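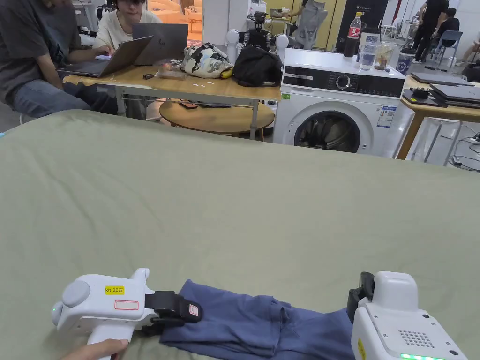

Folding day at Grustenside is my favorite day of the whole month, and I have been meaning to put up a page about it for ages! We wash everything that comes in for the winter clothing shelf, and then it all has to be sorted, smoothed and folded before it goes back out. I like to spread a cloth over the table first - the big sage-green one has become my favorite - and it makes even a creased old slate-blue piece look like something worth taking trouble over. The laptops stay open on the other table while the folding goes on, so the room is never all one thing or the other.

We started back in December with 79 pieces, mostly sweaters and children's pajamas, and by the last big sort we had reached 166, with a few odd socks I still can't bring myself to throw out. Shirts get folded in thirds, sleeves tucked behind, and anything missing a button goes into the mending bag (my own weakness, I'm afraid, as I always take home more than I can sew).

The next folding day is 4th April, in the long room at Grustenside. Clean clothes in any size are welcome, and so are spare hangers, and there will be tea and something sweet on the windowsill for whoever comes along.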